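Search this site
Enter keyword
Go

Looking After an Oiled or Varnished Wood Table

By Apolinar Trujillo

Most damage to a wood table comes from three things: water left standing, heat put straight on the surface, and grit dragged under dishes. The first thing to find out is what finish is on the top, since the repair for one finish can ruin another.

Finding out what finish you have

Put a drop of water on a spot that doesn't show, such as the underside of an overhang if it was finished the same way. On bare wood the drop soaks in and leaves a dark patch within a minute or two. On an oiled top it beads at first and then slowly darkens the wood at its edges. On varnish or polyurethane it sits there until you wipe it off.

To tell shellac from varnish, touch the same hidden spot with a cotton swab dipped in denatured alcohol. Shellac goes sticky. Varnish mostly doesn't react. Keep alcohol off the main surface until you know.

Daily cleaning

Wipe with a cloth wrung out in warm water and a little dish soap, then wipe again with plain water, then dry. Work with the grain. Skip the scrubbing side of the sponge. A microfiber cloth is fine on varnish but tends to catch on an open-grained oiled top, and old cotton T-shirts do better there.

Don't use vinegar as a regular cleaner. It dulls oil finishes over a season. Spray polishes with silicone leave a film that makes later refinishing a headache, and I stopped buying them years ago.

Look at the table from a low angle with a light or a window on the far side. Dull patches, cup rings and dried streaks of soap show up in the glare when they can't be seen from above.

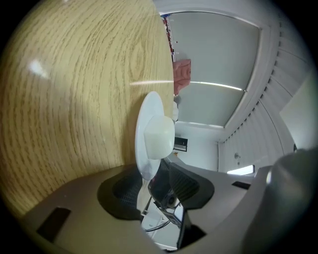 Strong grain and a patch of glare on a light oak top.

White rings

A white ring is moisture trapped in the finish. It hasn't reached the wood, so there is usually no need to sand. Try these in order and stop when one works:

Leave it alone overnight. Fresh rings often fade by morning.

Rub in a little petroleum jelly, leave it eight hours, and wipe it off.

Lay a dry cotton cloth over the ring and pass a warm iron over it, no steam, for a few seconds at a time. Lift the cloth and look between passes.

The iron is the one people get wrong. Use the lowest setting and empty the water tank first.

Black rings

A black ring has gone through the finish. It's common on oak, where tannin in the wood reacts with iron and water — a wet steel can left out overnight will do it. Oxalic acid, sold as wood bleach, takes it out, but the finish has to come off first. Wear gloves and eye protection, follow the label, rinse well, and let the wood dry for two days before you sand or oil.

Never use steel wool on oak that you plan to wet later. Small bits of steel stay in the pores and turn into black specks. Use a synthetic pad.

Re-oiling

An oiled table that gets daily use wants a new coat twice a year. I do mine in September, before the heat comes on, and again in spring. Clean the top and let it dry overnight. Sand lightly with the grain using 320 grit and vacuum up the dust. A 500 ml can is plenty for a six-seat table and leaves enough for the chairs. Put on a thin coat with a lint-free cloth, wait 15 minutes, and wipe off everything that hasn't soaked in. Oil left on the surface stays tacky for weeks.

Oily rags can catch fire by themselves as they dry. Lay them flat outdoors to dry, away from anything that burns, or put them in a metal can full of water with a lid. Don't wad them up in the trash.

Everyday protection

Felt pads under vases and lamps, and check them now and then for grit. Trivets under anything from the oven or stove. Glazed plates often have an unglazed foot ring that scratches like sandpaper, so lift them instead of sliding them. If yours are rough, rub two of the feet together under running water until they feel smooth.

Keep the relative humidity above 38 percent in winter if you can. Below that, solid tops shrink and the joints start to open.

Recent tips
Getting candle wax out of a tablecloth
Drawers that stick in summer
Which glue for a loose chair rung
Sharpening kitchen scissors
Cleaning a wooden cutting board

Contact | Copyright Grustach Home Notes | Back to top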